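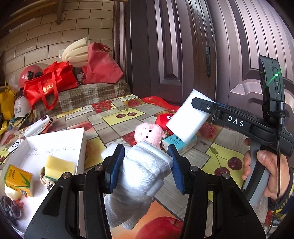

I'd been angling for a place on the Savton open afternoon since March, mostly because a cousin of mine used to pack there and I never quite understood what she did all day. Savton does mixed parcels for small online shops, the sort that sell a bit of everything, and the depot is on the edge of Birnotetti, past the garden centre and down a road with far too many speed bumps. I had expected to be walked straight to a big orange arm behind a fence. We got there in the end, but the bit I keep telling people about is the table with the fruit oilcloth on it, all cherries and strawberries and a big printed apple, and two black grippers that you work by hand. One had its fingers closed on a pink plush toy bundled up in something white and padded, and the other, with a little green light glowing on top, was pinching a white sponge. So that's what teaching a robot looks like, and I could have watched it until teatime!

Let me go back a bit, though. The tour began at two in the canteen (good coffee, terrible biscuits) and there was a short talk before we were let loose. The depot employs 165 people and sends out 3,000 parcels on an ordinary day, a good deal more before Christmas. For years every one of those was picked and packed by hand. Then last spring they brought in a system called Ana, made by a firm called Baloch, and Ana now does one part of the job: she lifts single items out of a tote and puts them in a box. Everyone on the floor says "she", so I've given up trying not to.

What Ana can't do is work out for herself how to pick up a thing she hasn't met. A hard carton is easy. A soft toy squashes, a sponge squashes differently, and a drink carton is fine until you grab it in the wrong place. So people show her. You hold the gripper by its handle, you pick the thing up the way you would want it picked up, you put it down, and the whole movement is recorded and goes into the pile she learns from. Then you do it again. And again, with the toy turned over, or half under something else.

The objects are whatever comes to hand, as far as I could tell. There was a red apple toy with a cartoon eye, a packet of tissues, a bunch of purple grapes (artificial ones, I'm glad to say, given what could happen to real ones), a tube of toothpaste and a kitchen sponge sitting in an open cardboard box. It looked like the bottom of my handbag. One of the women doing the teaching told us that tidy tables are no good for this, as real totes are a jumble, and that she'd brought in half the clutter from her own kitchen drawers in the first month.

She had been a packer for 31 years before she moved across, and I asked her the nosy question, the one we'd all been saving up: didn't it feel odd, training the thing that was taking the job? She thought about it for a while. She said she'd been cross to begin with, then bored, and these days she mainly felt picky. She knows how a soft item should be held so it doesn't come out of the box looking sat on, and if someone was going to teach it, she'd sooner it was her than someone who had never packed a parcel. Her wrists are better too. On the line she used to strap them up every evening.

Her main grumble was the tool. It's heavier than a hand (obviously) and the cable gets in the way, and for the first few weeks you feel as though you're wearing oven gloves. You have two fingers where you used to have five, so you have to slow down and think about something you've done without thinking since you were small. I had a go on a rolled-up tea towel and dropped it straight off. The second try was better. By the fourth I was getting rather pleased with myself, and then I was gently told I'd been coming in at such a slant that the recording would be thrown away.

After that we went through to the packing floor, which is loud, so bring your own earplugs if you don't like the foam ones. Ana works at six stations along the far side. She's slower than I had imagined! A person at the next bench was getting through her boxes at a fair lick while the arm was still hovering over something in a crinkly bag. The difference is that the arm doesn't need a tea break, and it's mostly been given the night hours, which were always the hardest to fill.

And here comes the less rosy part, which I'd say Savton were fairly open about. Nobody has been laid off, but people who leave aren't always replaced, and the night team is a good deal smaller than it was. The night premium went with it. One man on the floor told me he missed the money more than he'd ever hated the hours, and he had applied for the teaching work twice without getting it. There are far fewer of those places than there are packers. I asked in the canteen afterwards what happens to the teachers once Ana has learnt enough, and the answer was that the shops keep changing what they sell, so there will always be something new to show her. Perhaps so. I'd have liked to hear a firmer promise than that, and from the faces round the table so would a few others.

One change I hadn't thought of at all was the talking. On the old line you packed next to the same person for years and put the world to rights together. A packer beside an arm has an arm for company. They've moved the benches since, so that the human stations face each other, and a woman there told me it was the best thing to come out of the whole business and it hadn't cost anything but an afternoon of pushing furniture.

A few practical notes if you fancy going. The tour takes two hours and you're on your feet for nearly all of it. Closed shoes, no dangly scarves. You can ask the staff anything and they do answer. The car park is tiny, so get the bus from Birnotetti station and walk the last bit, it's flat. They're hoping to run another one in the autumn and you put your name down at the front desk or by ringing them. If you get the chance, have a go with the grippers and ask for the grapes. I never got my turn on the grapes.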